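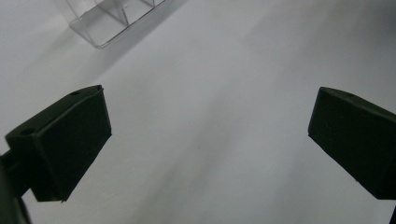 Bench notes, adhesive shear series
2021-12-16
By Santino Medina

Print this page | E-mail this page

Picked the lap-shear work back up this morning. State of play from the last entry: the first set of coupons came out too scattered to use, and Fotis Drakos suspected the surface prep. I suspected the mix ratio. Both of us were partly right, see below.

Materials are unchanged. Two-part epoxy is Genura, the slow grade. Coupons are mild steel strip, sheared to length by Gistitz, deburred on three sides only. The fourth side still has a burr on most of them and I have been taking it off with a fine file, flat on the strip, two strokes. More than that rounds the corner and shortens the overlap.

Overlap is set at 12 mm with the old brass jig. The jig stop was loose. Tightened it, then checked it against the gauge block before every pair. Pairs from the earlier set were probably not at a consistent overlap, so I am not going to try to rescue those numbers. They stay in the book, struck through, with a pointer to this entry.

Surface prep, method A: solvent wipe, abrade, solvent wipe, bond within the hour.
Surface prep, method B: same, but with the second wipe left out and the dust blown off with dry air.

Method B was Fotis's suggestion. His reasoning is that the rag puts back as much as it takes off once it has been used twice. The water-break check agrees with him to a point. With a fresh wipe for every coupon, A and B both hold a continuous film. With a reused wipe, A beads along one long edge, usually the edge where the wipe leaves the part. Decision: keep method A, one wipe per coupon, no exceptions. B depends on the air line being dry and ours is not reliable in wet weather.

Mix ratio. The dual cartridge was dispensing short on the hardener side for the first few pulls. Weighed it out on the small Kitia balance and confirmed. Purging a longer bead before fitting the mixer nozzle brings it back to where it should be. I now purge until both streams have run level, then throw that part away. It wastes material but there is plenty.

Bond line is controlled with glass beads, sprinkled on by hand. I would prefer them mixed in by weight, but the cartridge does not allow it. Thickness measured at both ends of the overlap after cure. Where the two ends disagreed, the clamp had been put on crooked - spring clamps want to walk toward the open side. Switched to dead weights for the second batch. Slower to set up and much better.

Pulled 9 coupons from the second batch, all method A, all dead weight. Crosshead speed as in the Steinarsdóttir procedure. Failure was mostly cohesive, with a thin adhesive strip at one end on two of them. One coupon slipped in the grips before it took any real load. I reseated it and pulled it again, and have marked the result as doubtful. Leave it out of the mean.

Highest reading in the set was roughly 137 on the chart scale, uncorrected. Do not quote this anywhere. The load cell calibration ran out in March and the zero drifts as the frame warms up. I took a zero before each pull and again after, and the two are written next to each result on the paper sheet. The spread between coupons is now small enough that the drift matters, and it did not matter before.

Grip alignment: shims are needed at both ends, same thickness as the strip, otherwise the joint is peeled as much as it is sheared. There were only enough shims for half the batch, so they were moved from coupon to coupon. Cut more. The offcuts in the rack are the right gauge.

To do:
- ask for the load cell to be recalibrated before the next series
- cut shims
- order wipes, a pack of 200 if the stores will allow it
- repeat the doubtful coupon with a new pair
- Fotis to section one failed joint and look for voids near the fillet

Fillets were left on in this batch. The procedure is silent on it. If we trim them, we trim all of them, and the results will not compare with this set. My preference is to leave them on until Fotis has looked at the section.

Last updated by S. Medina, after second zero check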